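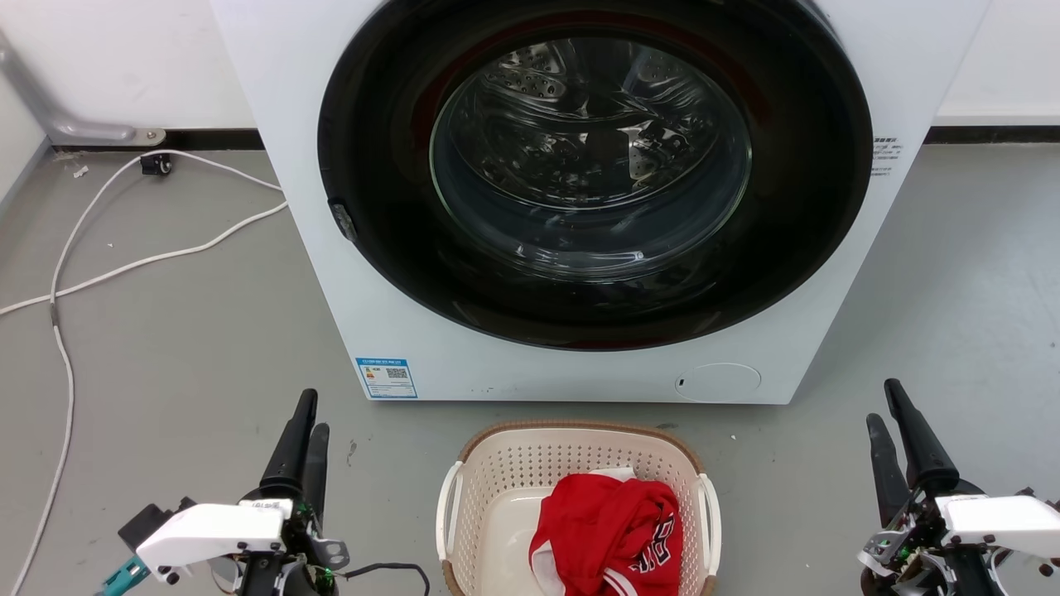

A front-loading washing machine with its energy label on the front panel.

Search this site Enter keyword Go

Wellthorpe's off-peak laundry plan signs up 1,412 homes, but savings are hard to find

The Wellthorpe water office says its off-peak laundry plan is a success. The numbers it put out in September make that a tough claim to check.

Under the plan, homes that agree to run their wash after 9 p.m. get a credit on their water bill. The office says 1,412 homes have signed up, out of 1,852 that were sent a letter. It calls that "a strong show of support from the town."

Signing up takes one click and costs nothing. The credit shows up whether or not anyone changes when they do laundry, and the town's water meters are read once a month. They can't tell a load of towels at noon from one at midnight.

Asked how it knows people are washing later, the office pointed to a survey it mailed out with the bills. It would not say how many people sent the survey back.

Benoît Ferrand, who rents on Buenaventura Street and signed up in the first week, said he still does laundry when he gets home from work.

"I meant to switch," he said. "Then my neighbor downstairs complained about the spin cycle at ten at night, and that was the end of that. I still get the 3 dollars."

The office says evening demand at the Lenunside pumping station is up 5 percent, and it credits the plan. The same months were also hot and dry, and the town had moved its lawn watering hours to the evening. A spokesman said the two effects "have not been separated at this time."

The software that tracks the credits comes from a company called Pomum. The town has not released the contract or said what it pays each year. A request for both was turned down, with a note that the deal is under review.

The office wants to open the plan to the rest of Wellthorpe next spring. It has no plans to change how the credit is earned.

Last updated: 4:40 p.m.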